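How to Record Surface Finds From a Gridded Field Walk
By Nanami Katayama
September 26, 2022

I wrote this guide for the people who walk with us at Trerlow, where the fields are ploughed and the pottery comes up every year. You can use the same method on any open ground with good visibility. Before you start, please get written permission from the landowner and check what the heritage law says in your state or territory. In some places you must not lift anything without a permit.

What you need

Two long tapes, a handheld GPS, bamboo canes, a compass, self-sealing bags in two sizes, waterproof labels, a permanent marker, pencils, the recording sheets and a printed field map at 1:2000. I also bring a spare tape, and I have never regretted its weight.

Setting out the grid

Choose a corner of the field which you can find again next year. A gate post is good, a tree is acceptable, a parked car is not. Take a GPS reading there and write it on the map in pencil.

From this corner, lay the first tape along the straightest boundary and put a cane every 25 metres. Then turn a right angle with the compass and do the same along the second side. Continue until the field is divided into squares. Each square gets a letter for the row and a number for the column, so the first one is A1. Write the letter on the cane itself with the marker. 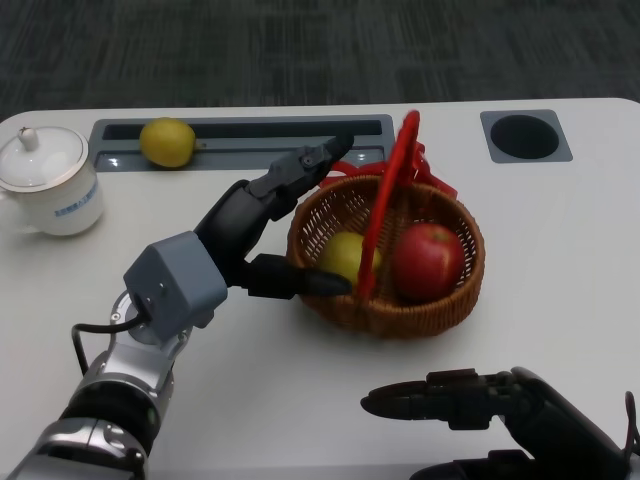 If the field has a strange shape, you will have part squares at the border. Give them a normal name and note on the sheet how much of the square was walkable. Later, when you compare densities, a half square with nine sherds is a different thing from a full square with nine sherds.

Walking

Each walker takes one line and goes slowly, looking at the ground two metres wide. The sun should be low and a little to the side. After light rain the soil is washed from the surface of the pottery and the colours are much easier to see. January is our worst month for this work, when the ground is pale and hard and the glare is tiring, so we do most of it in autumn.

Pick up everything that was made or changed by a person: pottery, glass, worked stone, brick, slag, clay pipe. When you are not sure, pick it up. It is simple to throw away a natural stone at the table, but you cannot go back for a flake you left behind.

When you reach the end of the square, stop. Close the bag, write the label, and only then open the next bag. I insist on this. The most common mistake I meet is one bag with finds from two squares, and there is no way to repair it afterwards.

Labels

Every bag has the site name, the field, the square, the date and the initials of the walker. Write it on the bag and also on a loose label inside. Our season used the Economou numbering, where the bag number is given in the finds room and never in the field. The last bag of the season was 3223, and we had no duplicates.

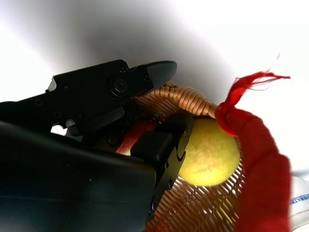
Washing and sorting

Fill one bowl per bag and wash with a soft toothbrush and plain water. Do not wash metal, or pottery with black residue inside. Brush the broken edges as well, for it is in the fresh section that you see the temper. Dry the sherds on trays lined with newspaper, away from direct sun, with the label always on the tray.

When everything is dry, divide by material, count, and weigh. We weigh to the nearest gram. A square with more than 200 grams of brick is marked on the map with a cross, as it may show a demolished building.

Photographing the finds
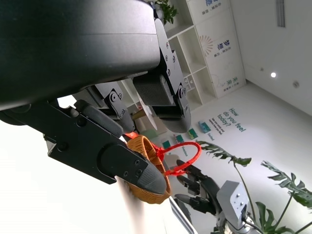 Photograph one group at a time with a scale bar and the bag number, and keep the camera parallel to the table. Use soft light from the upper left, which is the convention for finds drawings also. Dark objects need more care than the others. See how the smooth black palm of the robotic hand in the photo has a glossy grey highlight near its right end, while the flat plates of the nearest finger stay matte. Black glazed pottery and bottle glass will shine in the same manner, and a decoration can disappear under the shine. Move the lamp or put tracing paper before it, then take the picture again.

Entering the data

We use Fosto for the database, but a spreadsheet is enough for a small project. Make one row for each material in each bag. The columns are: bag number, field, square, material, count, weight, period if known, photo number, remarks. Write "0" for a square that was walked without result and leave it blank if it was not walked at all.

Send a copy of the file to a second person on the same evening. In our team the copy goes to the Sanano office, together with scans of the paper sheets.

Keep the paper sheets too. Mine are in a box file, ordered by field, with the map folded on top.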